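Picking Up What Doesn't Hold Its Shape
Project report, Robotics Lab II
Team Mevolska
Supervisor: Hanne Bech

1. What we set out to do

Our team had one semester to get a robot arm to pick a piece of crumpled paper off a table and put it in a tray. The earlier class had done the same with wooden blocks. We wanted to know how much of their work would still be useful once the object had no flat sides.

The arm, the table and the blue tray at the start position: 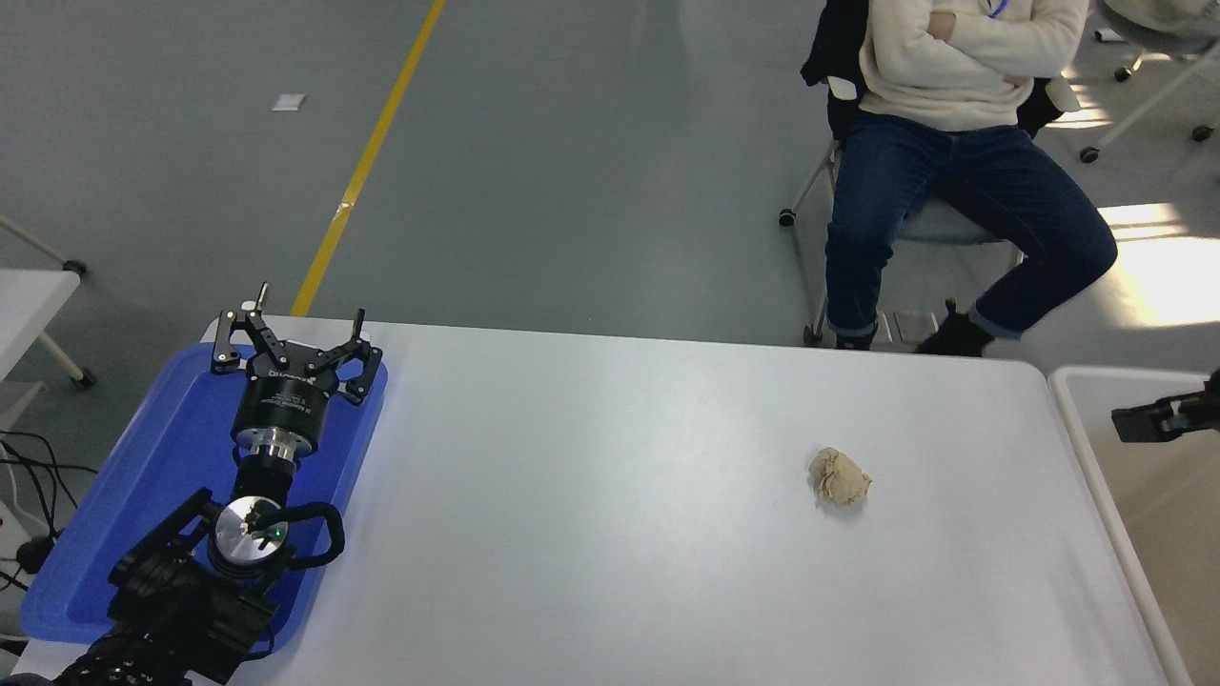
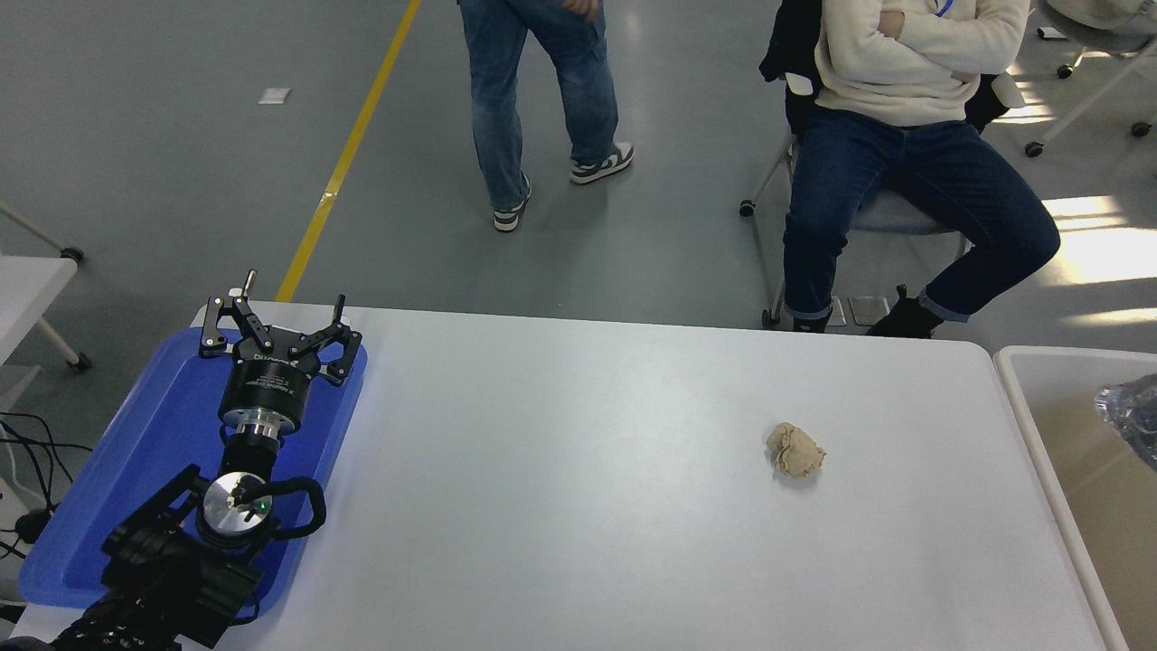 We kept the blocks team's software as a starting point. It is called Divden and was written by students over several years. It has one part that finds the object, one part that plans the path and one part that opens and closes the fingers. We left the path planner alone except for one change described in section 3. Most of our time went into the other two.

2. Finding the paper

The blocks were painted in strong colors, so the old code looked for a patch of color and took its center. Our paper is beige and the table is white, and in the morning the sun comes in low and the table has bright spots on it. The color method found the paper in some of the morning runs and lost it in the rest. It was better in the afternoon with the blinds down, but we did not want a program that only worked with the blinds down.

We tried two other methods. The first compared the live picture with a stored picture of the bare table. This worked until somebody bumped the table, after which everything was slightly off and the program reported objects along the whole edge. The second used depth, meaning the distance from the camera to each point. Anything that stood up more than a set height above the table counted as an object. We used this one for the rest of the project. It needed a new calibration whenever the table was moved, and we wrote a short script for that. The script takes under a minute.

The tray has a raised rim, so the depth method also saw the tray as an object. We fixed this by marking off the tray area in the settings file and telling the program to ignore it when searching. If the tray is moved, the area has to be entered again by hand. A better version would find the tray by itself. We ran out of time for that.

3. Gripping

The gripper has two fingers that close toward each other. With a block, the fingers stop when they meet the sides, and the motor current goes up sharply. The old code waited for that jump. Paper gives way slowly, so the current creeps up and there is no clear jump. In our first tests the fingers either closed too early and let the paper go, or kept squeezing until it was nearly flat.

We changed the code so that it looks at finger distance as well as current. The fingers close to 30 millimeters, wait, and then close in small steps until the current has gone up by a fixed amount from where it was at the wait. We found the amount by trial. It is too low for a very loose ball and a little too high for a tight one.

The change to the path planner was the approach height. The blocks team came in from the side in some cases. With paper this pushed the ball away, and we once chased it all the way to the end of the table. We now always come in from straight above.

4. Results

We made 119 attempts that we count. Before each one a team member placed the paper somewhere on the right half of the table and stepped back behind the yellow line. We made a new ball whenever the old one had been squeezed out of shape. An attempt counted as a success if the paper ended up inside the tray and the arm returned to its start position without help.

With the old gripping code we stopped after 44 attempts, and fewer than half of those were successes. The remaining attempts were with the new code, and most of them succeeded. The failures with the new code were mainly of one type: the paper was long and narrow and lay in the same direction as the fingers were closing. The fingers then pushed on its two ends and it bent upward and popped out. The program knows where the center of the object is but does not look at which way it points. Turning the wrist to match would be the first thing to add.

We also had 3 attempts where the arm stopped on the way to the tray with a joint limit error. They are counted as failures. We did not find the cause, but all of them started from the far corner.

5. Work left over

The settings file is now long and should be split up. The wait in the gripping code is longer than it has to be and makes each cycle slow. Our log files are in the team folder under "illirer", which is what we named the test branch, and the calibration script is in the same place with a text file on how to run it. Anyone who takes over should run the calibration first and check the tray area before starting the arm.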